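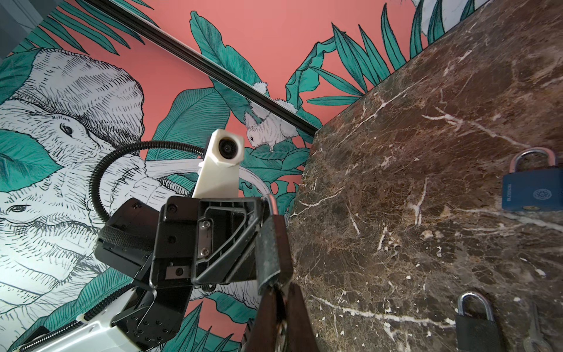 I need an opinion about marble and wallpaper together. In June my wife and I finished the small restaurant room of our guesthouse in Clavbridge, and now we want to do the reception the same way. The marble is dark brown with reddish patches and thin white veins, and next to it comes a coral-pink paper with teal leaves and hand-drawn animals in black and white. A thin black rail crosses the paper. I like it very much. My brother says it is too much for one wall. What do you think, should I repeat it?
Mudassar Khattak

gretlow_tiles wrote:
I am with your brother, sorry. Those veins are already a pattern. With leaves and animals beside it the eye has no place to rest. For a reception I would keep the stone and paint the wall in one color, maybe the teal.

onsri77 wrote:
I disagree with gretlow_tiles. The pink is warm and the brown is warm, so they go well. Plain paint beside such a stone looks like a bank. But how is the edge where paper meets marble? We had this in our hallway and the paper lifted there after one winter.

Mudassar Khattak wrote:
No lifting until now. The man who hung it used a paste from Namik and left a very small gap. The stone for the reception would cost me 1000 more, so I want to be sure.

gretlow_tiles wrote:
For 1000 I would be even more careful! Buy one roll first, hang it with tape for four days and look at it in the evening light.

onsri77 wrote:
The roll with tape is a good idea, here we agree. Please also keep the black rail, it makes the paper calmer.

Mudassar Khattak wrote:
Thank you both. I will order one roll this week and write again.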